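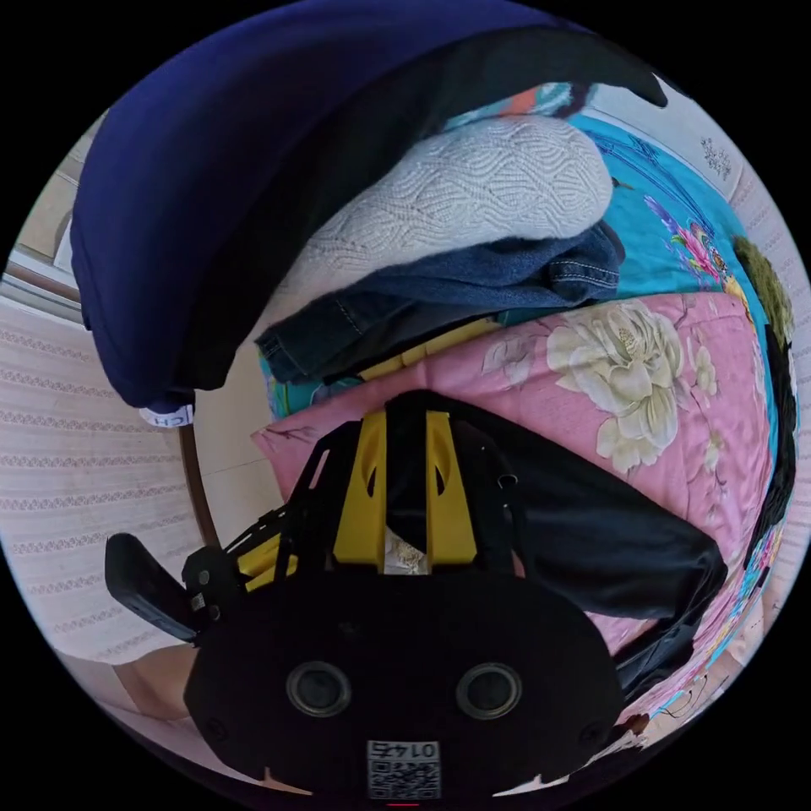
Figure 1. Hand-held gripper and flowered quilt.

Search this site Search Go

May
Norbert Vincze

4. Short album reviews and the returning reader

4.1 Material

The previous section dealt with the length of reviews in print. The present section turns to the short review published online, usually on the day an album comes out or within the week that follows. The material is a set of 263 reviews of pop and rock albums published by Ridex, a music site with a small paid staff and a larger group of outside writers. All of the reviews were kept to a limit of 200 words, set by the editors and enforced by the form into which the writers typed their text. Longer pieces on the same site were left out, as were interviews, concert reports and lists.

The limit matters to the argument. A writer with 200 words cannot describe every track on an album, and most writers in the set did not try. The usual pattern was to open with a line on who the artist is, go on to the general sound of the record, name two or three songs, and close with a judgment. The opening line was often the most personal part of the review. Several writers admitted that they had not known the artist before the album arrived, and used that fact as a way in. Others assumed that the reader already owned the earlier records and began with a comparison.

Reviews were read twice, once in the order in which they were published and once sorted by writer. The second reading was added after the first showed that some features we had put down to the form belonged to one or two people. The word "catchy," for example, is common in the set as a whole, but most of its uses come from the same writer, who reviewed nearly all of the dance pop. Once his reviews are set aside the word is no more frequent than in the longer pieces.

4.2 Chart places and other outside facts

Of the reviews in the set, 88 mention a chart place or a download ranking. This was higher than expected. In the print reviews discussed in Section 3, chart places are rare, and where they appear they are nearly always those of an earlier album. Online, the ranking given is that of the album under review, and it is often offered as the reason for reviewing it at all. A writer sees an unfamiliar name near the top of a list, listens, and reports back.

The practice has an effect on how the judgment is worded. Where a ranking is given near the start, the closing lines tend to answer it. The album either deserves its place or does not, and the reader is left with a view of the chart as much as of the music. Reviews that mention no ranking close in other ways. They recommend a song, compare the record to an earlier one, or say which kind of listener it might suit. The reviews of albums from Prulari, a label whose releases seldom enter the charts, are of this second kind almost without exception. They are also warmer in tone – a point to which we return in Section 5.

We do not claim that the ranking causes the wording. Both may follow from the type of album chosen. A chart album is likely to be known to readers already, and the writer may feel a need to take sides. The set is too small and too uneven to separate the two, and the editors at Ridex kept no record of why a given album was picked for review.

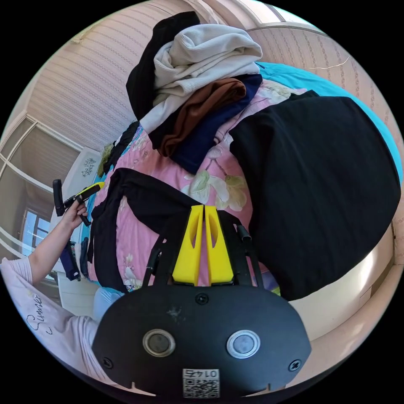 Figure 2. Gripper body and the two yellow fingers.

4.3 Interviews with readers

To learn how the reviews were used, we spoke with 15 regular readers of the site, all living in or near Forklow. The talks were held in the evening in a meeting room at the public library and followed a fixed list of topics, though the order was left open. Each reader was asked to bring a recent review they remembered and to say what they did after reading it.

Most had listened to at least one song before they finished reading. This is easy to do online and was not possible with print, and it changes what a description of a song is for. A reader who can hear the chorus in a few seconds has little need to be told that it is loud or slow. What readers said they wanted was help in deciding whether to go on past the first single. One reader put it as "tell me if the second half is worth my drive home." Another said that she skipped straight to the named tracks, played them, and only then went back to see whether she agreed.

Several readers followed a writer and took little notice of the site itself. They could describe the writer's taste in some detail, including what the writer was likely to get wrong. A low opinion from a writer known to dislike ballads was taken as mild praise for an album of ballads. Readers of this kind did not mind that the reviews were short. They felt that they already had the rest of it from earlier weeks.

Two readers followed the Magyar column, in which albums by Hungarian bands are reviewed in English. The column is part of the set and follows the same limit, but it is read differently. Both said that they used it to find out that a record existed, and that the judgment came second. The songs named in the column are also introduced with more care, with a short gloss on the title and sometimes on a line of the words. In a review of this length the gloss takes up a good deal of space, and the final judgment is often reduced to a single sentence.

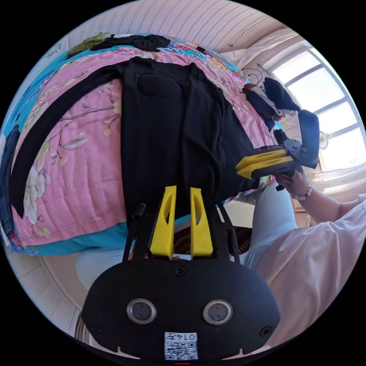
It is worth asking what is lost under such a limit. The writers in our set rarely mention producers or players, and almost never the order of the songs. An album is treated as a group of tracks with a general sound, and its shape from first song to last is passed over. Three of the readers raised this without being asked. All three were older and had bought records before downloads were common, and they spoke of sides, openers and closers as a matter of course. The younger readers, when the point was put to them, agreed that running order could matter but said they would not look for it in a review.

4.4 Limits of the section

The readers were found through a notice on the site and were therefore people who liked it well enough to answer. Those who read one review and never came back are missing from the account. The reviews themselves come from a single site with a strong house style, and some of what is said above about openings and closings may reflect the hand of one editor. A second set, drawn from a site without a word limit, would allow the two to be compared – the work is planned but has not been started.

A smaller matter concerns dates. Some reviews were revised after publication, usually to correct a song title, and the site shows only the later text. Where an earlier version could be found it was used. In the remaining cases the text was taken as it stood, and these reviews were not used in the discussion of chart places, where a later change would affect the reading.

Last updated: Thursday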